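Rallby pump refurbishment - progress report, January
Prepared by Ya-wen Ho for the Ullness grant office

Work in this period covered strip-down of the two Fistetti transfer pumps, wear measurement and ordering of replacement parts. 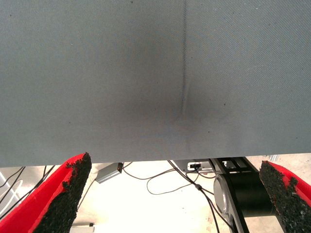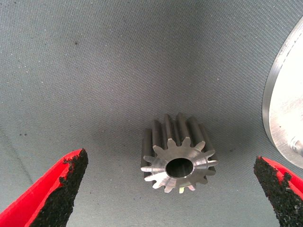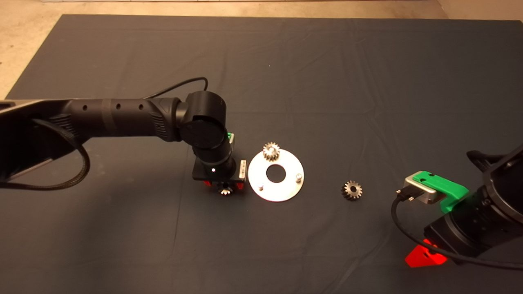
Both pumps had passed 3000 hours since the last overhaul. Shaft wear on the north pump is outside the limit and the shaft will be replaced. The south pump needs seals and bearings only. Housings were pressure tested for 60 minutes with no drop.

Kuo has quoted 13 working days for the shaft. The seal kits are in stock. Reassembly of the south pump will go ahead first - the water supply to the lower fields depends on it.

Spending is within the approved budget. The one change is the coupling guard, moved from the site works line to the parts line with no effect on the total.

Open items: delivery date for the shaft, electrical sign-off for the south pump, and a revised flow target. The current target assumes 100 percent duty, and the north well cannot support that in late summer.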